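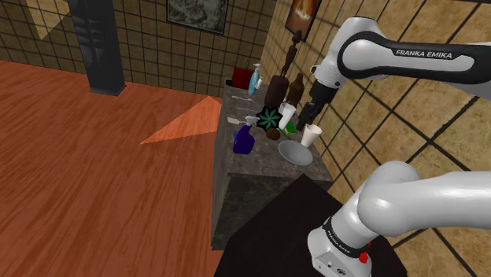

Does Votgate still work on jailbroken devices after this weekend's update?
Owners of jailbroken phones can keep using it, but they need to install version 3 by hand, as the old repository no longer serves the file.

Developer Frauke Steinbach released Votgate 3 on Saturday, 02/12/2023, and moved the tweak to the Ellov repository. Votgate lets users set separate notification rules for each app on the Lock Screen, including quiet hours and custom banner lengths.

The new version was rewritten from the ground up, Steinbach said in her release notes. It closes 165 reported bugs, most of them tied to banners that stayed on screen after the phone was unlocked. It also adds an export option, so that a set of rules can be saved as a file and loaded onto another device.

Votgate 3 is a free upgrade for anyone who bought version 2. According to the notes, 1,149 licenses have been moved to the new repository so far, and another 318 are waiting because the email address on the order could not be matched. Those buyers should write to Steinbach with their original receipt. They have 30 days to do so before the old order database is taken offline.

Two other tweaks from the same developer, Cabello and Prosport, are not part of the move. Cabello, which changes the layout of the app switcher, will stay where it is for now. Prosport, a widget for live scores, has not been updated in over a year and will be removed from sale at the end of the month. Its source code will be posted under an open license.

Users who have both version 2 and version 3 installed may see duplicate banners. Steinbach recommends removing the older package first and then respringing the device. Settings from version 2 carry over on first launch, except for custom sounds, which have to be picked again.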